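Start with the corridor. Every simulator tutorial I tried before building our two-armed carrier put the robot in a big square room with a table in the middle, and every one of them taught me nothing I could use. Our shared workshop has a hall, the hall is narrow, and a robot with two arms is wider than you think. If your setup survives a hall in simulation, you have some reason to keep spending money on it. If it only survives the square room, you have a screensaver.

These notes cover the simulation half of the build. I'm assuming you already have a robot model with two arms on a base and that it loads without the joints flying apart.

## 1. Build an ugly hall

Make two long walls, a floor and a ceiling. Yes, the ceiling. People skip it, then wonder why the lighting in their camera view looks nothing like indoors.

- Set the width from your own building. Use a tape measure, not the floor plan.
- Give the walls a dark, flat color.
- Leave a few small things on the floor.
- Put something at the far end so you can tell whether the robot is driving straight.

The Korthorpe scene pack has ready-made halls and I used one for a week. They are very clean. I went back to making my own.

## 2. Fix the box before you fix the arm

Most "my gripper doesn't work" posts are about the object. Check three things on whatever you plan to carry:

1. **Mass.** Downloaded objects often come in at a silly default. Weigh the real one and type the number in.
2. **Collision shape.** Turn on the collision view and look. A box with a stray bump will roll in the fingers.
3. **Friction.** If you have to set it absurdly high to keep hold of the thing, your grasp is bad and friction is hiding it.

The third one cost us most of a month. Chak-lun Hsiao had a grasp that held 100 times in a row, and I was ready to believe it until I opened his material file. With friction put back to something a cardboard box might have, it held 23 times out of 100. He wasn't cheating, he'd copied the value from the Rultis starter files, where it sits without a comment.

## 3. Carry with one arm, park the other

Use a single arm for the first carry. Two-arm grasps look great in videos and give you twice as many ways to be wrong.

Close the gripper on the object, lift, and bring it in toward the centerline of the base. Park the empty arm with its fingers pointing up and in, so the elbow stays off the wall. Then stop and look through the head camera before you drive anywhere.
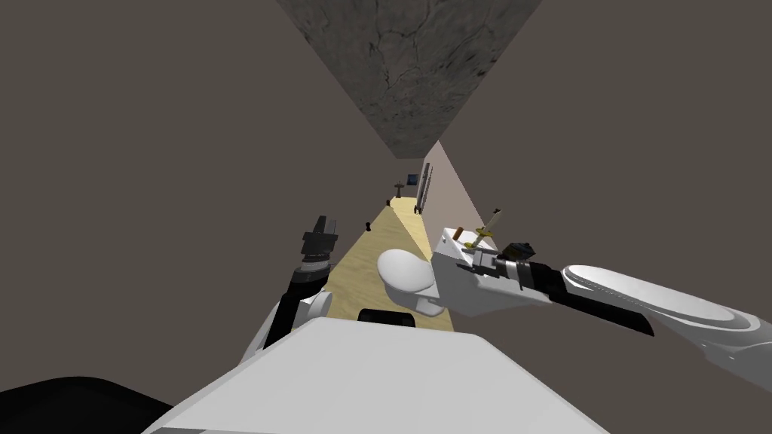

*Head camera in the hall. Left gripper empty, white box in the right.*

What you're checking at this point is how much floor you can still see. Ours was a thin strip between the arms, and the planner was perfectly happy with it. I wasn't. If the load covers the part of the floor you're about to drive over, lower it or bring it in closer, and check the view again.

## 4. Drive it, slowly

Set the base speed to a crawl and turn off any "smooth path" option. Drive the length of the hall with the arms locked. Log these on every run:

- wall contacts, including light ones
- how far the object has shifted in the fingers
- the joint angles of the parked arm at start and finish

That last line is there for drift. Our parked arm sagged over 2 degrees by the end of the hall, and the success message came up anyway. Don't trust the success message. It checks whether the object is above a certain height, and that's all it checks.

Do 41 runs if you can stand it. There's no theory behind the number, it's how many we got through in an evening. Move the starting position a little each time, or you're just replaying one run.

## 5. Before you touch the real arms

I'm not convinced any of this transfers as well as the Bradetti write-up claims. Their plots stop right where I'd want them to start. What simulation did give us was a list of arm poses that hit the wall, and I'd much sooner have that list than a dented elbow.

Hardware notes will go up in January, if the Hsu motor drivers arrive and if they do what the data sheet says.

Last edited 23/12/2022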